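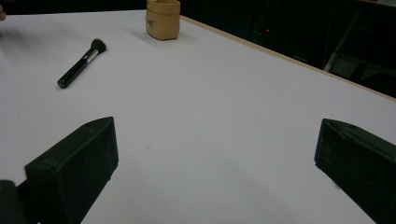 Task and Setup

Our group chose brush sorting for the spring project. The job is to pick a makeup brush up off a white table and put it in a small paper container. We picked it because the handle is round and narrow, and the head should not be squeezed. Last semester's group used foam blocks, and their fingers never had to deal with anything that rolls.

The gripper is held by hand for this part of the work. One person moves it and closes the two black fingers on the brush, and the camera on the tool records the run. A second person sets the brush and the container for the next run. We call the tool Lendlow, after the street where Edivaldo Moura found the first motor.

Collecting the Runs

We planned on 500 runs before the December break and had 131 by then. Most of the lost time went into the finger mount, which loosened after long sessions. Edivaldo redrew it with a thicker base and we printed it again. The second version has held up so far – we check the screws at the start of each session anyway.

The brush starts at a different angle each time. We first kept the container in one spot at the back of the table, but our advisor asked us to move it between runs, and we now do that every six runs. Runs where the brush was dropped are kept and marked as failed.

Problems

Closing on the bristles was the most common mistake. The handle is easier to hold, but if the fingers come in at a slant the brush turns and lands across the rim of the container. Lifting a little higher before moving over helped with this.

Shadows from the fingers were a smaller problem. Our first detection script read them as part of the dark handle. Teixeira, the script we use now, looks at the shape over several pictures in a row and makes this error less often.

Status and Next Steps

As of Fri 9 February we have about 700 runs, counting failed ones. Labeling is behind. The next step is training on the handle grasps only, then adding the others back in. If there is time we will try a second brush with a thinner handle, which needs new finger pads. Edivaldo has the drawing for those, and the print is waiting on filament.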